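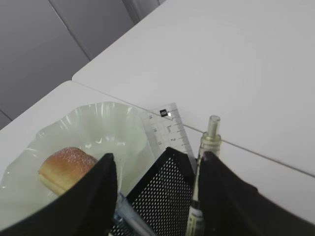 Sesteo Opens Teaching Room for Two-Armed Desk Robot

By Fitriani Govindasamy
June, 9:40 a.m.

14 shares | 6 comments

BATUNMONT - Sesteo, a small automation firm on the east side of Batunmont, has opened a room where people teach a two-armed robot to clear a table by doing the job themselves from a set of hand controls.

The operator sits at a bench a few steps from the robot and holds one control in each hand. When the operator's hand moves, the arm on that side moves with it. Squeezing a trigger closes the gripper. The computer records the arm positions and the camera views from start to finish, and each finished run is saved as one demonstration.

The company had 1,867 demonstrations on file at the start of the month, according to Keabetswe Mathebula, who manages the project. She said they cover one job with many small changes: stationery has to be sorted and put away while food and drink are left where they are.

"We picked a messy desk because people know what it should look like afterward," Mathebula said. "You don't have to write a long manual for the operator. You do have to write one for the computer, and the demonstrations are the manual."

Pens have taken up more of the schedule than anything else. A pen can roll, and the grippers have to come down on both sides of the barrel before closing. Operators are told to line up the wrist first, lower the arm second and squeeze last. Runs in which the operator does all three at once are marked and kept in a separate folder.

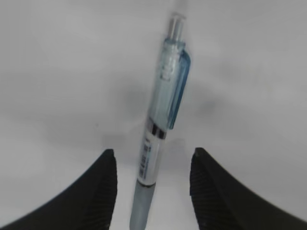 Can a person with no robotics training do this work?

Most new operators are saving usable runs by the end of their first shift, Sesteo says. The firm gives them a morning of practice with foam blocks before they work with desk items, and a senior operator watches the first several runs.

Kojo Yakubu started as an operator in the spring after working in a print shop. He said the hardest part was slowing down.

"At the print shop you grab things without looking," he said. "With the controls, there's no feeling in your fingertips. You go by the picture from the wrist, and if you rush, you close on air or you push the thing across the table. My first day I pushed a lot of things across the table."

Yakubu now records up to 42 demonstrations in a shift. Operators work in pairs, with one at the controls and the other resetting the table and noting anything odd in the log. They trade places every hour. Drinks other than the ones used in the task are kept in the hallway.

The company also teaches by hand. In that method, called hand guiding, the motors are set to go slack and a person takes hold of the arm itself and walks it through the motion. Ashton Te Moana, the technician in charge of the arms, said hand guiding is good for short moves such as tipping or sliding something into a narrow space.

It is less useful with two arms, he said. One person can't easily steer both of them and work both grippers, and the person's own hands and sleeves end up in front of the cameras.

"I like it for fixing one piece of a task," Te Moana said. "If the remote runs all look clumsy in the same spot, I'll guide the arm through that spot a few times and we compare. Then the operators watch the playback and try to copy it."

Flat items are one of those spots. A ruler gives the fingers very little to hold, and clear plastic is hard to make out on a white table. Sesteo tried several ways to pick one up, including dragging it to the table's edge, before settling on having one arm steady an end while the other takes hold of the long sides. The edge method was dropped after the ruler kept ending up on the floor.
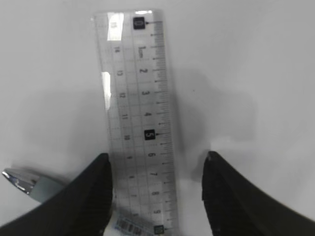
A clear plastic ruler as seen from the robot's wrist camera, with the gripper fingers on either side.

Reflections add to the problem. Te Moana had the overhead lights fitted with diffuser panels, which helped with most items and did less for the ruler. The blinds in the room stay down all day so that morning and afternoon runs match.

The recordings are used to train software that is meant to run the arms with no operator. Sesteo tests each new version on table layouts it hasn't been trained on, and an operator stays at the controls to take over if something goes wrong. Those takeovers are recorded too. Mathebula said they are often worth more than a clean run, as they start from exactly the kind of position the software got itself into.

She would not give a success rate. The current version handles sharpeners well, she said, and has trouble when two pens lie close together.

The layouts are changed between sessions from a printed list. The list sets which items go on the table and the general area for each one, and the person doing the reset decides the angle. Food and containers are part of the list, so that the software learns to work around them and to leave the bread alone.

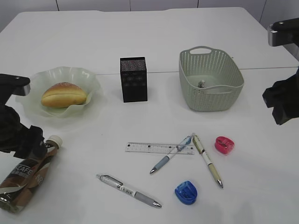
Ívar Kjærgaard, who writes the list, said he used to have a drawing for every layout. He gave that up when he noticed that operators were spending more time matching the drawing than recording, and that the tables all came out looking the same.

"Real desks aren't set out by me," he said.

The work is paid for in part by Kaczorowski, an office services company that wants to try the system in shared workrooms. A trial is planned at its Flarkier building, where the robot would clear one long table after hours. Staff there will be asked what should be put away and what should never be touched, and their answers will be used for a new round of demonstrations.

Sesteo is hiring 4 more operators for the summer. Shifts are six hours with a paid break. Applicants need steady hands and should be able to sit at the controls for an hour at a time, Mathebula said. Video game experience is fine to mention but is not required.

The teaching room is not open to the public. The firm plans an evening for neighbors once the Flarkier trial has begun, and visitors will be able to try the hand controls with the foam blocks.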